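# Chapter 7
# Soft Containers: Pouches, Sleeves and Drawstring Bags

Rigid containers were treated in Chapters 5 and 6. A carton or a tray has a fixed volume, a fixed footprint and a known orientation, and the packer can plan a shipment from those three values alone. A fabric pouch has none of them until it is filled. Its volume depends on the contents, its footprint depends on how it was set down, and its opening may face any direction. The present chapter deals with the consequences for sorting, filling, folding and stacking.

The term *pouch* is used throughout for any unframed container made from one or two panels of cloth, with a single opening, and with a flat width of less than 40 cm. Larger items of the same construction are called *sacks* and are covered in Chapter 8. Padded sleeves are included here only where the padding is thin enough to fold by hand.

## 7.1 Scope and prior knowledge

The reader should be familiar with the following material before continuing:

- fold notation and the numbering of panel edges (Section 2.3)
- the difference between nominal and usable volume (Section 5.1)
- surface classes for work tables (Section 6.4)

Worked problems in this chapter use data from the Brandis packing room. The room handled 2,659 pouches during the April count, of which 2,566 were accepted at first inspection. The remaining 93 were returned to the folding table. Of the accepted pouches, 756 were of the small flat type sold as Garnia; the others were assorted gusseted types. Table 7.2 gives the full breakdown by size and closure.

## 7.2 States of an empty pouch

An empty pouch is assigned to one of four states. The state determines the number of handling steps needed before filling.

| State | Definition | Steps before filling |
|---|---|---|
| Flat | Both panels in full contact with the surface, no fold lines | 1 |
| Folded | One or more deliberate folds, edges aligned | 2 |
| Crumpled | Irregular folds, edges not aligned | 3 |
| Suspended | Held at one or more points, not supported from below | Depends on grip |

The first three states are stable. A pouch left alone on a level table will remain in its state indefinitely, apart from slight relaxation of the fold lines. The suspended state is maintained only while the pouch is held, and its shape follows from the position of the grip.

When a pouch is held at a corner, the cloth falls into a narrow cone and the opening closes. When it is held at the middle of one side, the cloth bunches near the grip and the lower edge becomes uneven. When it is held at two points on the rim, the opening can be spread and the pouch is ready to receive its contents. The two-point grip is therefore standard for filling. The side grip is adequate for moving a pouch from one place to another, provided that the next step is to lay it down.

A flap complicates the classification. A loose flap may fold back along one side while the body hangs freely, and the fold lines may then be mistaken for a seam. The Pichon method resolves the question by locating the rim first and assigning the flap second. We follow that order in all diagrams.

## 7.3 The work surface

Friction between cloth and table affects every flattening operation. On a smooth stone surface, a light pouch slides as a whole when one edge is pulled, and the folds are carried along with it. On felt or unfinished wood, the far panel stays in place and the folds open. A smooth surface calls for a second point of contact, placed on the edge opposite the pull.

Smooth surfaces have compensating advantages. They are easily wiped, they do not shed fibers, and a finished stack can be slid to the next station without lifting. The Wima table, which is used in Problems 7.4 through 7.9, has a polished stone top with a felt strip 30 cm deep along the near side.

Color contrast between cloth and surface should also be considered. Pale cloth on a pale table makes the outer edge hard to find, particularly under overhead light. A gray surface is suitable for most dyed fabrics.

**Figure 7.1.** Turquoise fabric pouch in the suspended state, pinched at one side, with a glossy gray marble surface. Note the irregular lower edge and the folded flap along the right side.
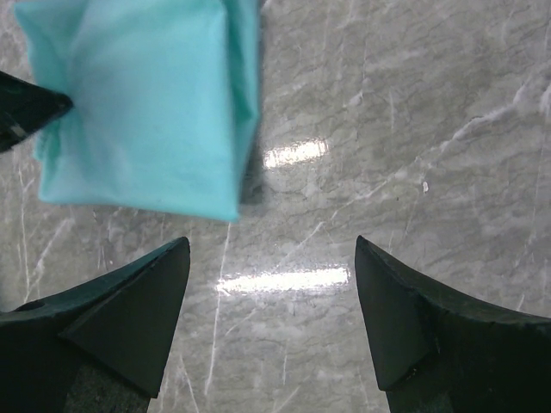 ## 7.4 Flattening a crumpled pouch

The procedure below applies to empty pouches without a stiffened rim.

1. Lay the pouch on the surface with the flap, if present, facing up.
2. Find the two corners of the rim and place one hand on each.
3. Draw the corners apart until the rim is straight.
4. Hold the rim with one hand and smooth the cloth toward the base with the other.
5. Turn the pouch over and repeat step 4.

Gusseted pouches require an additional step between 3 and 4, described in Section 7.5.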